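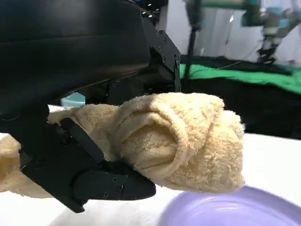 Cream-colored terry-cloth towel, folded into a thick roll

Larnero Shared Holiday Meals
Progress report to the Vainio Fund
Reporting period: January through June

1. Summary

The grant supports holiday meals for older residents of Kusgate who would otherwise spend the day alone. During the reporting period the program held 12 meals and served 628 guests, counting repeat visits. All meals in the approved schedule took place. One was moved to a smaller hall on short notice after a heating failure, and four guests who had signed up for that date chose to attend the next one instead.

2. Meals and hosts

Meals were hosted by congregations and neighborhood associations under the agreement signed last fall. Each host sets its own menu and order of events within the program's guidelines on access, food safety and length. The spring religious holidays brought the highest demand. Two hosts reached capacity before sign-up closed, and a waiting list was opened for both.

Guests who do not belong to the host's tradition receive a one-page guide in large print. It explains the readings, the blessings and the order of the dishes, and states when a guest may leave without disturbing the table. Hosts were asked to place a short break before the main course. Most have done so – the longer ceremonial meals in particular.

The starting time was moved from 6:30 to 5 p.m. in March, following comments collected at the winter meals.
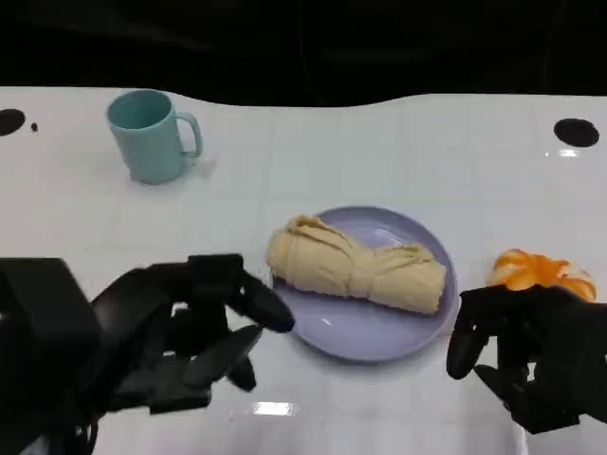
According to Sirkka Ikonen, the earlier hour had made the difference for her building, where several neighbors had stopped going out after dark. She added that the meal itself still ran too long for some of them, and asked whether the rides home could leave in two groups. A second departure was added in April and is now standard for all hosts.

3. Transportation

Rides are provided under contract by Femoser. The contract covers door-to-door pickup within the Kusgate town limits. Some 25 requests came from addresses outside the limits, and these were met through private drivers reimbursed for mileage. Arvo Suominen has prepared a revised route plan that would bring the northern addresses into the contract at the current rate. 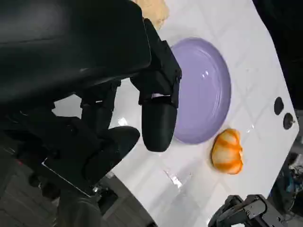
The revised plan depends on a later return trip being accepted by the contractor. A written answer is expected in July. If the answer is negative, mileage payments will continue under the existing budget line, and no additional funds will be requested.

4. Budget

Spending is in line with the approved budget. Food costs ran slightly above plan in the spring – mainly for special dietary orders – and were offset by lower printing costs. No transfer between budget lines is requested at this time.

5. Next period

The fall schedule will be confirmed with hosts in August. The program intends to add a harvest meal and to open sign-up by telephone one week before online sign-up. A copy of the revised host agreement will be sent to the Fund for review before it is issued.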